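Notebook, July, morning

Went back through the Bastley file before the call with Vistow. I still don't believe the screening story they gave us. Their claim is that the applicant list was only ever checked against right-to-work papers and past site references. Fine. Then why do 14 of the fitters who signed the safety complaint at Surnell show up as "not suitable" on a form that has no field for suitability?

I'm not saying there is a list. Somebody wrote that in the margin of my last entry and I'd like it crossed out. What we have is a pattern in a small sample, put together by people who were already angry. If I were on the other side I'd tear it to bits in 8 minutes.

What holds up so far:

Letters from 3 agencies, all turning the same man down with the same sentence, same missing comma. Could be a template. Weldu sells a template pack, and I want to see it before anyone gets excited.

The Surnell shift sheets. They match the payslips for the weeks I checked. Have not checked the rest.

What doesn't hold up: the phone log. It's typed up from memory, months after the calls. Please stop quoting it in the draft. Same goes for the "everyone knew" line. Who is everyone?

Rewrote the interview sheet again. Took out question 3, which more or less told people what answer we wanted. The new wording asks what reason they were given for not getting the work, and leaves a blank. Tried it on two people and got shorter answers, duller too, and I trust them more.

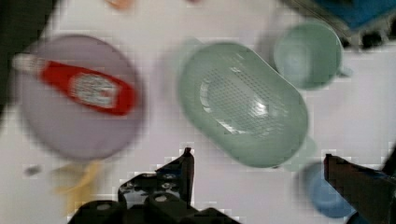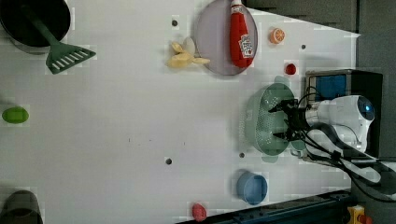 Plate and ketchup on the white table, both shots.

Vistow called back at 4:30. They say the forms were destroyed under their retention policy. Asked for the policy. They'll "look into it." Asked when the policy was written and got a long pause, which I've put down as a pause and no more than that.

To do: get the Weldu pack, second reader for the shift sheets, ask Bastley who filled in the suitability notes — by job title if they won't give names. Don't send the draft to the branch yet. The section on Surnell says "proves" in the first line and it proves nothing of the kind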